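Walkthrough notes for the chores bench, Sunday afternoon, Panganiban unit. I used the Flovetti sheet again with my own comments under each line, so skip to the open items if you only want the bad news!

## Before power-on

- [x] **E-stop reachable from the chair and from the door.** Both work. I hit each one twice.
- [x] **Arm bolted down, no play at the base.** Solid.
- [ ] **Cables clear of the work area.** Marking this one open. They're hanging where the arm swings and one of them lies across the tabletop, right over the stuff it's supposed to pick up. I'd like clips on the long one before anybody runs Bravo at full speed.
- [ ] **Tabletop wiped.** Nope. There are little dark specks on the white between the sandals. Probably harmless, but the table check on Nudley's form says "clean," and this isn't clean.
- [x] **Rack stable when pushed.** I leaned on it from the front with one hand and it stayed put.

## Task check: shoe tidying

I'm the person in this building who keeps getting asked "so can it do my hallway yet?" and my answer is still a friendly no (a friendlier no than last November, though). Shoes are a really good test. They're soft, they come in twos, and everybody has an opinion about which way they should point.
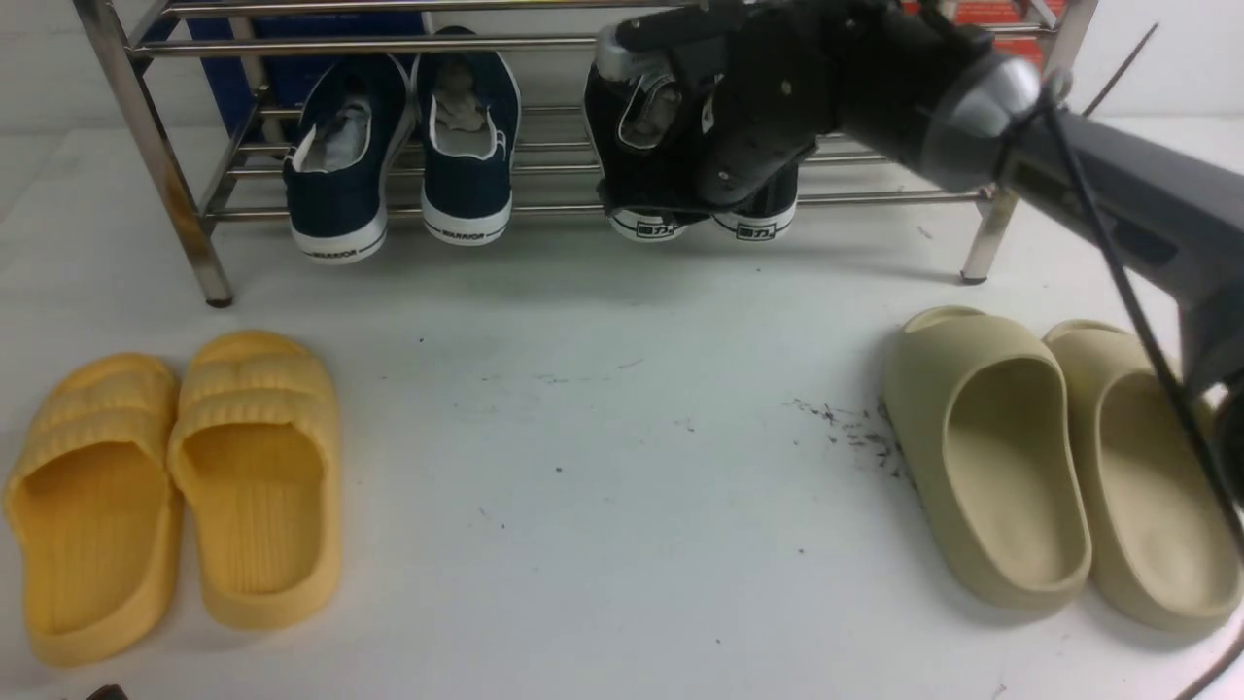
My own hallway gets sorted in maybe a minute, with a phone in my other hand, and I don't think about grip once. Bravo thinks about grip the whole time. I went through the log from the last block of runs: 174 tries, 84 of them finished with no help from a person. That's a little under half, and I was pleased with it until I remembered I'd have to stand there for the rest.

- [x] **Grip force limit set for canvas.** Set to 3 on the Nudley scale. Please leave it there. Higher squashes the opening, and then the shoe won't sit flat.
- [x] **Pairs kept together.** Navy with navy, black with black, heels out. Good.
- [ ] **Slides.** Yellow pair and beige pair, both on the table in front of the rack. I've left the box blank until there's a separate grip setting for them. A wide strap and an open heel are a whole different problem from a sneaker -- the canvas numbers won't carry over.
- [ ] **Clearance between fingers and rack bars.** Needs measuring with the proper gauge. I had a ruler and a flashlight, so I'm not signing it. Shiny chrome also gives the depth reading a hard time, and I want somebody to look at that before we blame the arm.

## People stuff

- [x] Sign on the door, easy to read.
- [x] Long hair and lanyards reminder posted.
- [ ] Floor tape. Peeling at the corner by the door. I stuck it back down with my foot, and it'll be up again by Monday.

## Open items

1. Clips for the cables.
2. Wipe the table, and add it to the start-of-shift list so it gets done every time.
3. Gauge check on finger clearance.
4. New tape.
5. Grip setting for slides (Flovetti has a draft, ask for it).

Okay to run at reduced speed once 1 and 2 are done. I'd keep it off full speed until 3 is signed. And if you're asking whether I'd let it loose on my own hallway -- maybe the sneakers, with me watching.

Next check is in 2 weeks, same sheet.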